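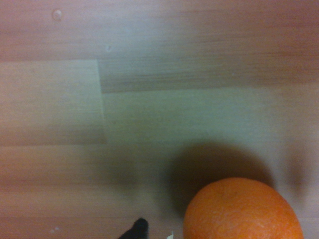
Most advice on cleaning a laminate floor is written by people selling something to put on it. I have tried a good share of it over the years and I now use less of everything. What got me looking properly was going after an orange on the floor and noticing, up near one corner of the same patch, a small round bump or dent in a plank, and a tiny pale speck not far from it. On a pale wood-grain print you can walk past marks like that for months. So before you buy a kit, get down there and look.

What you need

A vacuum with the brush roll switched off, or a soft broom
2 microfiber cloths, or a flat mop with a washable pad
A spray bottle of plain water
Dish soap (a few drops, and I mean drops)
A plastic scraper or an old store card

Step 1. Get the grit up first

Vacuum in the direction the planks run. I doubt the direction matters as much as people claim, but the ends of the boards and the long seams are where crumbs sit, and going lengthwise makes it easier to see what you missed. Do not start with a wet mop. All you do is push the dirt into the joints.

Step 2. Find out what each mark is

Turn off the overhead light and hold a flashlight almost flat to the floor. A raised spot throws a shadow on the far side, and a dent throws one on the near side. Run a fingertip over it as well. If it's raised, it may just be dried food or a blob of glue, and the plastic card will tell you. Push gently at a low angle. If it won't budge, lay a damp cloth over it for 3 minutes and try again. Please ignore the tip about razor blades.

Pale specks are harder. Some wipe off. Some are chips in the printed layer, and scrubbing will only make those bigger.

Step 3. Clean with nearly no water

Mist the cloth, never the floor. Wipe a few planks at a time and follow with the dry cloth. If you can still see moisture after a minute, you used too much. My neighbor Mehwish Mughal swears by vinegar. I tried it on one half of the hallway and plain water on the other, and couldn't tell them apart except by the smell.

For sticky patches, fruit juice included, add the soap to warm water, wring the cloth out hard, then go over it again with clean water. Most of the dull film people complain about is old soap.

Step 4. Deal with dents, or don't

Laminate can't be sanded. I've also seen the trick with a damp towel and a hot iron recommended, and that one is for solid wood. On laminate you risk swelling the board - a much bigger problem than the dent.

A color-matched filler putty will hide a small chip. Press it in, level it with the card, wipe away the extra and leave it overnight. Check the color in daylight first, as a match made under a dim bulb can look pink by morning. For a shallow dent with no broken surface, I'd leave it alone.

What I'd skip

Steam mops, whatever the box says. Wax. Anything that promises to restore shine to a floor that was matte when it went down.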